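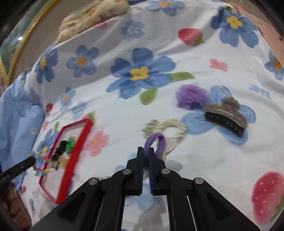 Marion Niven wrote to me that her hair ties become loose after one month, and she asked if it is the washing or the drying. I think it is mostly the heat.

Elastic does not like hot water. I wash hair ties, headbands and soft belts by hand in a bowl, with 4 drops of dish soap and water that feels only a little warm. Leave them 50 minutes, press them gently and rinse two times. Please do not twist them.

For drying, put them flat on a towel, away from the radiator. At home in Fleden I dry them overnight on the bathroom shelf – in the morning they are ready.

If a tie is already stretched, some people put it in very hot water for a moment. It can become small again, but in my experience it breaks sooner, so I do this only with the old ones.

Small things get lost in the machine. If you must use it, take a mesh bag with a zipper and close it fully. Ties with a charm or a bead I always wash by hand.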